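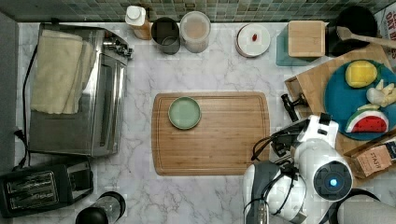
Jonport Worktop Items

A list of the things kept and used on kitchen worktops, with where each one lives, what it is made of and which jobs it is used for. Jonport is the project name. The lists were written by hand, in two kitchens, and typed up afterwards.

Status: in use. The lists were last gone over in July, when the plates and boards were renamed.

What is in the folder

items.csv – one row per object
places.csv – the parts of the worktop and what they are called
jobs.csv – the kitchen jobs, such as making toast or laying out breakfast
notes.txt – odds and ends that did not fit in a column

The two kitchens

The kitchens are called Skedberg and Dantas. Skedberg has the marble worktop, white with soft grey veins, and a backsplash of small square mosaic tiles in muted green, grey and teal. Dantas is a narrower room with a painted wooden worktop and no tiles. The names have no meaning beyond telling the two apart.

Each row in items.csv belongs to one kitchen only. If both kitchens own a bread knife, there are two rows.

Columns in items.csv

item_id – a short code, never reused
kitchen – skedberg or dantas
name – the everyday name, lower case
material – the main material, or "unknown"
colour – one or two words
place – taken from places.csv
holds – what is normally kept in it, if anything
moves – yes, no or sometimes

Eight columns in all. Older copies had a ninth for brand, which was dropped. Most of it was blank, and the rest went out of date every time the shopping was done.

Places

A worktop is divided into left, middle, right and back. Back means the strip against the wall, where jars and bottles tend to gather. The middle is the working area and should have as little as possible listed as living there. A large chopping board counts as living in the middle if that is where it is left overnight.

Left and right are always taken facing the back wall. Corners go with the side they are on, so a toaster in the near left corner is listed under left.

Naming

Boards: "chopping board" covers bamboo and other wood. The material goes in its own column, and so does any mention of a groove, under notes. A board is still a board when there is a plate on it.

Plates: name by size and colour, so "small plate, pale green" or "plate, teal". Pale green and teal are kept as separate colours. Please do not merge them into "green". A rim in a different colour goes in the notes – a white plate with a dark rim is listed as white.

Toasters: "toaster" is the kind with slots in the top. "Toaster oven" is the kind with a door. Both may be present on the same worktop, and people mix them up when filling in jobs.csv, so check any row that just says "toast".

Jars and canisters: a jar is clear, a canister is not. Contents go in "holds". Flour and sugar are easy to confuse through the side of a jar, and where the person writing the list did not open it, the entry reads "powder". Leave these as they are unless you can look inside.

Towels: a towel is listed where it normally hangs. Folded or not makes no difference.

Food: not listed as an item. A single piece of fruit left on a plate is not a row, and neither is a packet of oats, though a jar of oats is a row for the jar.

Jobs

jobs.csv gives each job a name, the items it needs and the place it is done. It does not give steps or timings. Laying out breakfast is the longest entry and was done at 7 am in Skedberg and whenever people got up in Dantas, which explains the rather different lists of plates.

Wiping down is listed as a job of its own. The items to be lifted are the ones marked "yes" under moves. Anything with a lead is marked "sometimes", as it can be pulled forward but is seldom unplugged.

Known problems

Wooden spoons and spatulas are undercounted. They were often standing in a pot and were missed.

Lids are treated unevenly. In Skedberg a lid is part of its container; in Dantas the pan lids have their own rows.

Two rows in Dantas have the same name and place. They are different bowls.

The colour column was filled in under electric light for most of Dantas. Cream and white should be read as the same thing there.

Related

The Kokar lists cover cupboards and drawers and use the same place names with "inside" added. Codes do not overlap, so the files can be joined as they stand.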